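Equipment plan: grippers and spares for the kitchen cell

The quotes for the second half of the year are in, and the order has to be placed before July. Andon offers the two-finger gripper with a lead time of 22 days. Kelemen is cheaper per unit but ships in lots of 3, and the mounting bracket is priced separately – please check that line before comparing totals.

Lid handling on small appliances takes most of the hours at the Tokcombe site, and it drives the wear on finger pads. The current budget covers 40 pads for the year. At the present rate of replacement we will need 30 more. 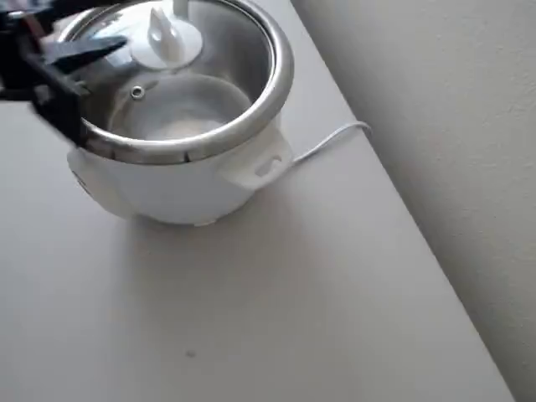

Pads should be booked as consumables. Brackets and cables go under capital, together with the gripper they are bought for. The Noltulell service contract excludes both, so a damaged bracket is a new purchase and needs its own request number.

Test appliances are a separate line again. Send model, quantity and the date needed. Requests without a date will be moved to the next round – the deadline for this one is unchanged.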